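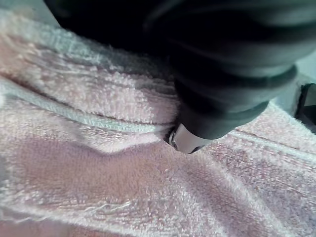
Umut Polat wrote in to say that his humidity sensor switches the bathroom fan on and off nine or ten times during one shower, and could I please post the rule I use instead of a fixed threshold.

It compares two averages. The sensor (a Plakeo, battery powered) reports on change. The hub keeps a short average over 4 minutes and a long one over 114 minutes. When the short one rises well above the long one, the fan starts. When the gap closes, it stops. A fixed threshold of 65% worked for me in March and failed by summer, when the whole house sat above that.

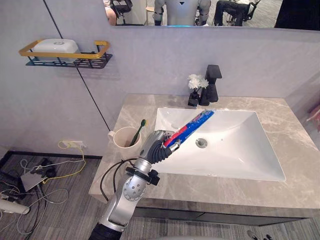 The second part is a minimum run time. I set it in seconds, as the Zelteck relay expects, and 1,000 is a good starting value. Below that the relay may toggle while the averages are still settling.

Placement matters more than the numbers. Mine was over the door at first and reacted late. Moving it to the side wall, away from the window, fixed most of that.
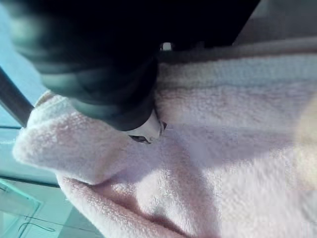

Battery life depends on the reporting step. At 1% steps I logged 2,516 reports before I changed the setting. At 3% the traffic dropped sharply and the fan timing stayed the same.
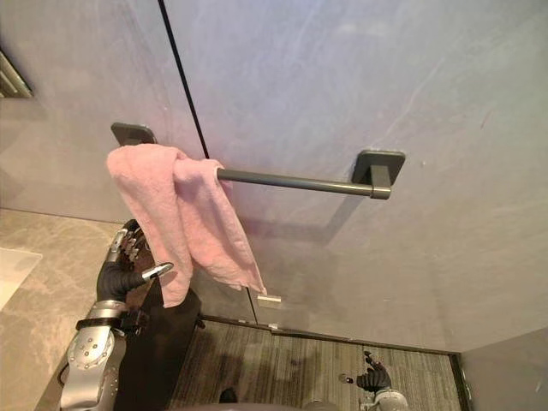
Siu-ming Ng runs the same rule on an Ostermann hub and had to build the long average by hand, with a variable updated once a minute. Reset that variable after a restart, or the fan will start for no reason. I still need to test it with the window open.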